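The Lobby at Trutcombe

The appointment was for ten past nine, and by a quarter to eleven I had formed opinions about the furniture.

Mavurby House had spent money on its lobby. You could tell because hardly anything in it was the shape of a chair. There were long grey padded things that met at angles, and lime-green things you might sit on or put a cup on, depending on your upbringing. I had chosen green. The woman opposite had chosen grey, and was looking at me as though I'd sat on the sideboard.

I was there about my mother's piano. The Molton people had moved it from her flat to storage in June, and had since sent me 3 letters, each regretting something different. The first regretted the delay. The second regretted the stairs. The third regretted that reference 2242 was, according to their records, a wardrobe, and asked when I would like it delivered.

"You'll want the claims desk," the young man at reception had said, and pointed to the seats. I asked him where the claims desk was. He pointed to the seats again, a little more firmly.

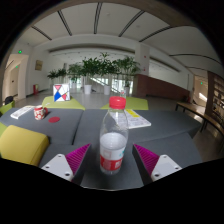
I had brought my own water, having been to this sort of place before. The woman opposite had brought a flask, a cardigan, a library book and a second cardigan, and I understood that I was in the presence of a professional.

"Who are you with?" she asked.

"Molton."

"Ah." She turned a page. "I'm Baloch Carpets. We're the fourth floor. They do come down, Baloch. You see them come down. They look at the plants and go back up."

I said that seemed hard.

"It was worse at the old place," she said. "There wasn't anything to read."

There was plenty to read at Mavurby House. I had by now been through one booklet twice. It was chiefly about the building, and it told me that the lobby had been designed to encourage chance encounters and could hold 400 people in comfort. It did not say what they would all be waiting for. I tried to picture the other three hundred and ninety-eight of them, each with a reference number belonging to somebody else's wardrobe.

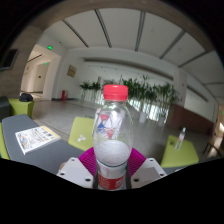
Leonie Thackwray

At half past eleven a man in a lanyard crossed the floor towards us. The woman opposite closed her book on her finger. I put my knees together and tried to look like the owner of a piano.

"Is either of you the fire drill?" he said.

We said we weren't. He thanked us and went off to ask someone by the door.

"You mustn't stand up for them," said the woman, though I had only half stood up. "It puts them off."

She offered me some tea from the flask, and I accepted it in the lid. It was very good tea. I told her about the piano, which my mother had bought for a hundred pounds and never once played, on the grounds that the neighbours had done nothing to deserve it. She told me about the carpet, which was the right carpet, beautifully fitted, in the house next door. The neighbours had been very nice about it. They had her round on it at Christmas.

"And what would you say to them?" I asked. "Baloch. If they came over."

She gave this some thought. It seemed to me she hadn't been asked before, and that she didn't entirely care for it.

"I'd say I was waiting for somebody," she said.
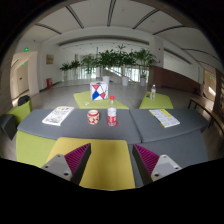 They called my name a little after one. It wasn't quite my name, but I had learned by then to be generous. A girl with a folder took me through a door I had assumed was a cupboard, sat me on a perfectly ordinary chair, and apologised for the piano so thoroughly that I found myself comforting her. It was in Trutcombe after all. It had been in Trutcombe the whole time, under a sheet, being a wardrobe. They could bring it round whenever I liked.

I said I would need to check my diary.

When I came out the woman had moved to the green. She had her shoes off and her book open, and she lifted the second cardigan so that I could sit down.

"Any luck?" she said.

"They're looking into it," I said, and held out the lid.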